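Labeling Rules for Laundry Task Recordings, Revised

The third version of our labeling rules took effect in December. It applies to every laundry recording made at the Tillance site and to any older material reopened for correction. I maintain the rules for the group and am posting the main changes for those who work from the text.

The first change concerns machine identity. Where two machines of the same model stand side by side, the record must give the unit number as it reads on the machine itself. "Left dryer" and "right dryer" are no longer accepted. In the Avitz review, 191 recordings were returned on this point alone.

The second change concerns doors. A door is to be logged as open, closed or moving, and the annotator must choose one of the three. A reflection in the glass or the ring does not count as an object and receives no label.

The third concerns the floor area. Baskets, bins and loose items within reach of either arm are entered before the first motion is logged. Power strips and cables belong in this entry as well – they were missing from almost 103 records last year.

Annotators sometimes ask whether an item should be named when its nature is unclear. It should not. "Green item" is a valid entry, and a guess is not.

Of the 3,815 records now held, those made under version two remain valid and need not be redone unless they are reopened. Questions about the Heseo export format are outside these rules and will be covered in a separate post.
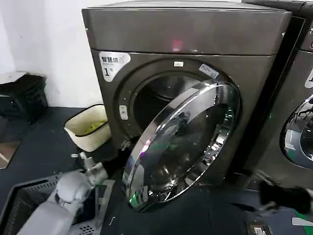

Dryer no. 1, door open, with its matching neighbor at right.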